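Tritwood Arts Centre

The Tritwood Arts Centre is a community gallery and workshop building in Clirkmont, a river town of 1,886 people. It occupies the former Moser seed store and is run as a co-operative, a form of government the members defend warmly and at length, usually on meeting nights.

The store closed in March 1987 and stood empty until a group of potters, tired of sharing a hall with the indoor bowls club, took on the lease. The grain hoist was left in place and has been listed in the catalogue of at least one exhibition. The main gallery holds 30 framed works comfortably. The annual open show, which accepts every entry, regularly hangs far more, and painters of modest standing have learned to submit early or be hung above the door.
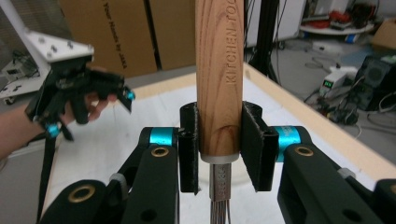
Whisk with an engraved wooden handle.

Classes are offered in printmaking, weaving, life drawing and ceramics. The centre's electric kiln, known as Mano, is booked months ahead and has its own page in the rule book, mostly concerning glaze drips. Membership reached 352 in its best year, nearly a fifth of the town, although many joined for the parking.

A colour mural on the north wall, showing the river in flood, was finished in 2004. The river has since moved its banks and the mural is now considered historical. The centre's print collection numbers 400 sheets, most of them of herons.

Categories: Art galleries | Arts centres | Co-operatives | Clirkmont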